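The Flat Whiteboard Page
Letters, markers and a few pictures from the September table

Hello again, letter people! I promised Linnea I'd get the whiteboard pictures up before the next get-together, and then I kept fiddling with the words, so there are only three pictures and rather a lot of me talking. Scroll if you're only here to look.

For anyone new: we're the Balness Handwriting Table, a handful of grown adults who missed out on nice handwriting the first time and are having another go at it. We meet for 50 minutes, or we say 50 minutes and then somebody puts the kettle on. Mostly we work on paper. September was whiteboard month, which was Leopoldo Ibarra's idea (he taught second grade for years and has strong feelings about markers), and I'll admit I went in grumpy. I like a pencil. I like a pencil that drags a little so my hand knows where it is. A dry-erase marker on a slick board felt like ice skating in socks.

The big change was putting the board down flat on the table. I'd only ever used one hung on a wall, standing up, arm in the air, and my letters came out like a grocery list written on a bus. Lay it flat and sit down at it and your whole forearm gets to join in. You can't rest your hand on what you've already written, though, so you learn pretty quickly to hover, or you go home with a gray pinkie.
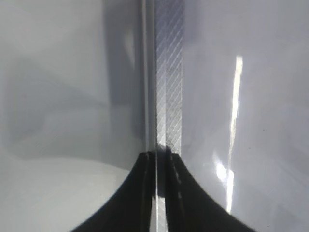

Anyway, back to the hovering. Ingegerd Hedlund has the best trick for it, which is to put just the very tip of the little finger down and let it glide along below the letter. She learned it from a sign painter when she was in her twenties and she can do a whole row of o's like that, all the same size, while telling you about her tomatoes. I tried it for a week at my own kitchen table and it does help, but only if the board is clean. A board with old marker on it grabs at your finger.

So, cleaning! I got three emails asking what we use, and it's Clenix, the plain one without the lemon. A small squirt on the cloth, never on the board, and then go over it again with a dry cloth before you write anything. Sorin swears by a plain old sock. I've tried the sock. The sock is fine for one letter, and then you're pushing dust around. Be careful along the edges too, as the marker dust likes to gather where the board meets its border, and you'll find it later on your sleeve.

The markers were the other big conversation. We started off with those fat ones that come free with everything, and the little a's kept closing up into blobs. Leopoldo brought in a box of thin Jomitz ones in black and it was like getting new glasses. You get a line you can see both sides of, if that makes sense? You also see every wobble. Ermira Kovačević tried one and said a word I'm not putting on this page, and then ordered a box that same evening from Hutapea, the stationery place by the post office. They've got them behind the counter, so ask.

We took the alphabet in pairs, big letter and little letter next to each other, and I thought we'd be through A in five minutes. Ha. We never got past it the first time! The capital is all straight lines and the little one is all curve, and your hand has to change its mind halfway across the board. 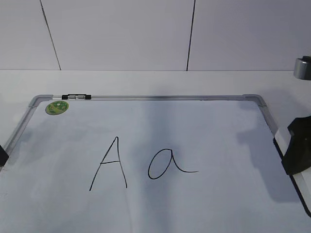 Aa, in thin black marker. I love the long tail on the little one.

I've looked at that pair a lot while putting this page together. The crossbar is set a little below the middle, which is where Leopoldo likes it, and I've been putting mine way too high all my life. Go and look at your own signature if there's an A in it. Mine looks like a coat hanger.

The left leg goes down farther and wider than the right one, and I know some of you will want to "fix" that. I wouldn't. I think it gives the letter a bit of a stride. Ingegerd disagrees and would like both feet on the same line, thank you, and she's probably right if you're lettering an envelope. On a whiteboard I'm happy with a letter that's going somewhere.

And the little a! There are two camps, and I hadn't known that until I joined this group. There's the kind you see in books, with the roof over the top, and then there's the one-story kind, with a bowl and a stroke down the right side. We teach the second one because it joins up so nicely. Tilt the bowl a tiny bit, come up the right side, come back down and let it run out into the tail. If you're going on to another letter the tail is your bridge, and if you're stopping, well, you get to enjoy the tail.

Ermira's rule for the bowl is to start it as if you're drawing a c that's leaning into the wind. I've passed that on to my neighbor's kid, who now says "windy c" every time he writes the word "banana," and that's three windy c's and a lot of noise for one piece of fruit.

A few things people asked me about, in no particular order, while I'm here:

Do you need a big board? No. You need room for a capital and a small letter with some air between them, and enough blank space underneath that you don't feel crowded. I practice at home on one the size of a place mat.

Do you rule lines on it first? Some of us do. Sorin Mujić lays down a strip of tape and writes above it, and peels it up afterward. I don't bother for single letters but I do for words, otherwise I go uphill. Everything I write goes uphill. I once addressed 23 holiday cards and by the bottom of the pile the zip codes were higher than the names.

Is it cheating to wipe out a bad one? I asked Leopoldo this in my first week and he looked at me as though I'd asked if breathing was cheating. Wipe it! Only leave the worst one up for a minute before you do, and look at where it went wrong. I've gotten more out of staring at my bad a's than out of any worksheet.

How many should you do at a sitting? Linnea did 28 little a's in a row and found the best ones were somewhere near the middle, after the hand had settled and before it got bored. So I'd do a short row, stop, drink something, and do another short row. I read somewhere that you need 2000 of a letter before it's truly yours, and I don't believe a word of it, but I did put a tally on the fridge for a while.

What about lefties? Linnea Sæther is our lefty and she has it harder than the rest of us on a whiteboard, as her hand comes along behind the marker and takes the letter with it. What works for her is sitting a bit to the right of the board and turning the whole thing clockwise until she can write from underneath. It looks odd to the person next to her, but her capitals are gorgeous, so we've all stopped having opinions.

Light is worth a thought too. A flat white board on a pale table picks up every shadow in the room, and on a thin line a shadow can fool you. I've had whole evenings of thinking my strokes were getting thicker toward the bottom, and it was only my own head in the way of the lamp. Put the lamp on the side you're not writing with. And if you catch a glare, tip up the far end of the board on a paperback.

One last picture.

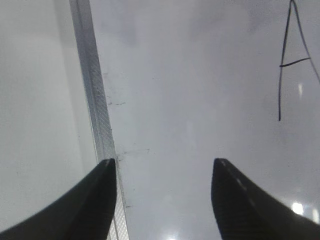 Silvery edge, pale gray-white panel alongside. Look for the fine crosshatching!

I have such a soft spot for a textured bit of trim. My grandmother had a kitchen table with a ribbed metal band going all the way around and I used to run my thumbnail along it until somebody told me to quit. I still can't sit near anything like that without wanting to do it again.

If you're setting up your own board at home, do give the edges a bit of thought. A raised border is nice for keeping a marker from rolling onto the floor, and awful if your wrist lands on it in the middle of a stroke. Keep your letters well in toward the center and you'll never bump it. Ingegerd tucks a folded dish towel under her forearm so that her arm and the board are at the same height, and I stole that from her right away.

Next month we're on to B, heaven help us. Leopoldo has already warned us that the top bowl has to be smaller than the bottom one, and I've already done a whole board of snowmen with it. Ermira wants to skip ahead to the g because she's got a good one and would like it to be admired. We may let her.

Bring your own cloth, please (we were short in September and I ended up using my scarf, never again), and a thin black marker if you have one. There are a couple of spare Jomitz ones in the tin but they're on their last legs. If you've got a pair of letters at home you're proud of, send me a picture and I'll put it up on the B page, wobbles and all.

Oh, and whoever left the blue reading glasses, they're on the shelf by the door.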